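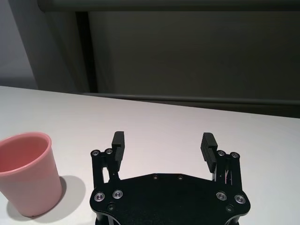
Stage costumes at home: washing, spot treatment and storage

These notes cover costumes that go home with the cast between performances. They were first put together for the winter revue at the Curunley in Vutunbridge, where the wardrobe room has no washing machine and a small sink. Most of the contents apply to any rented or borrowed garment.

Before washing anything

Read the sewn-in label and then the wardrobe tag. Where the two disagree, follow the tag, as linings and trims are often replaced without the label being changed. Empty the pockets. Close zippers, fasten hooks, leave buttons open. Remove collars, cuffs and dress shields if they are snapped or basted on, and wash them separately after every show.

Test for color loss on an inside seam allowance. Press a damp white cloth against it for one minute. Any dye on the cloth means the garment is cleaned dry, by brushing and airing only.

Greasepaint and cream makeup

Oil-based makeup does not respond to water alone. Lift the excess with the back of a butter knife, working from the outside of the mark inward. Dust with cornstarch and leave it overnight. Brush off, then work in a few drops of plain dish soap from the reverse side of the fabric. Rinse cool. Repeat before using anything stronger - heat from a dryer will set whatever is left, and a set foundation stain on a white collar is generally permanent.

Drarneo paste is kept in the wardrobe room for collars. It is suitable for cotton and poly-cotton. Keep it off silk, acetate and anything metallic.
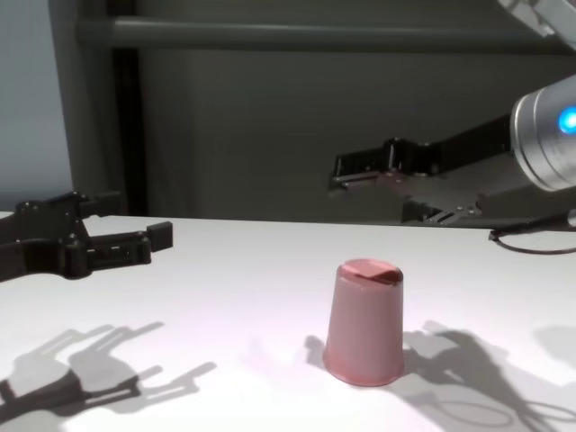 Sweat odor is treated between shows with a spray of unflavored vodka and water in equal parts. Turn the garment inside out, mist the underarms, the back of the neck and the waistband until damp, and hang it with space on both sides. Mix the spray in a cup that is kept for this purpose and marked. Plastic is adequate. Rinse it afterward and stand it on its rim, base up, as with the pink cup on the white table, so that lint and sequin dust stay out of it. Do not spray velvet or leather. Do not spray near a lit stove or a hot iron.

Hand washing

Use a basin holding at least 3000 ml for a shirt or light blouse, and a bathtub for anything with a full skirt. Water at 21 degrees Celsius is warm enough for wool and silk; cotton can go higher. Dissolve the detergent first. Submerge, press, and release. No wringing. Two rinses of clean water, then roll the garment in a dry towel and kneel on the roll.

Dry knits flat. Dry woven shirts on a broad hanger with the collar turned up. Tulle can be hung from the waistband with clips placed over a folded washcloth, which prevents marks.

Storage

A rail set 43 inches from the floor clears jackets and shirts. Full-length gowns need a higher rail or should be folded over a padded bar. Cloth bags are preferred to plastic for anything stored longer than a month. Capes go at the end of the rail - they shed.

Hats are stuffed with acid-free tissue and stored crown down. Gloves are laid flat in pairs. Wigs are not covered here; see the separate sheet.

Comments 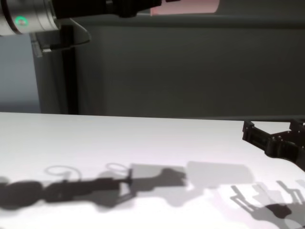 Dobson: The vodka spray works on our wool tailcoats, but I would add that it does nothing for a garment that has already been put away damp. Those need a proper wash. Also, check the underarm lining for old deodorant first. If it feels stiff, soak it in white vinegar and water for twenty minutes and rinse before you spray anything. I have had no luck with cornstarch on black felt, it just leaves a gray patch.

Reply from the page: Agreed on black felt. Use a dry makeup sponge instead and replace it when it loads up. Vinegar should be kept off acetate linings until a seam test has been done.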